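3.2 What people wear over what

Going in, I figured the layering part of our study would be the easy bit. We had 43 households signed up through Storer, the neighborhood clothing swap, and all I wanted to know was how people stack their clothes once it gets cold and what they do with the stack when they come home. The first diary entries came back in October, and I had to throw out my coding sheet within a week. (It had a box for "coat" and a box for "sweater." That was the whole plan!)

The trouble is the middle layer. People remember the puffer jacket, they remember the pants, and then they forget whatever is in between, even when it hangs out past the jacket by a good few inches. A quilted down jacket tends to stop near the waist, so a longer top shows as a band of color under the hem, and that band is often the only pale thing in an otherwise dark outfit. I started calling it the peek layer, and the name stuck.

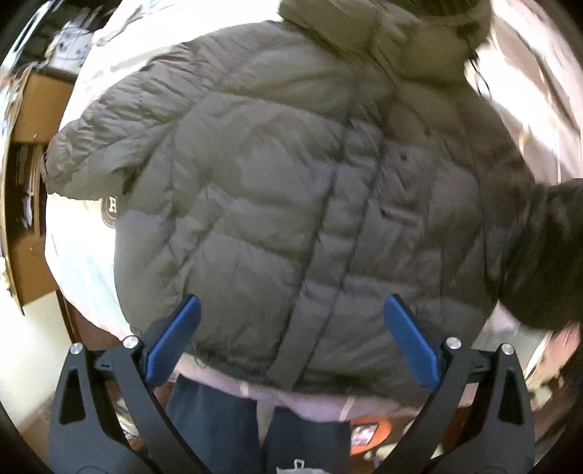 Figure 4. Peek layer, pale lavender-pink, between an olive-gray puffer jacket and dark navy trousers.

We ended up with 128 usable diary entries, and the peek layer was missing from 41 of them on the first pass. I only caught it by asking the same people to list what went in the wash. Up it popped! So for the Gustton households (the ones in the older apartments, where the hallways are freezing) I rewrote the prompt to work from the outside in: jacket first, then whatever you see when the jacket comes off, then the next thing. It reads a little silly on paper, but people liked it and wrote a lot more.

Coming home is where it gets messy. The jacket nearly always has a spot, a hook or the back of a chair, and folks are pretty loyal to it. The peek layer has no spot. It goes on the bed, over a door, sometimes back inside the jacket with the sleeves still nested together, which 5 households told us they do on purpose so they can put both on at once the next morning. I tried it myself for a while and kept losing a cuff up the sleeve. Section 3.3 picks up with the nested pairs and how long they stay that way before somebody pulls them apart for laundry.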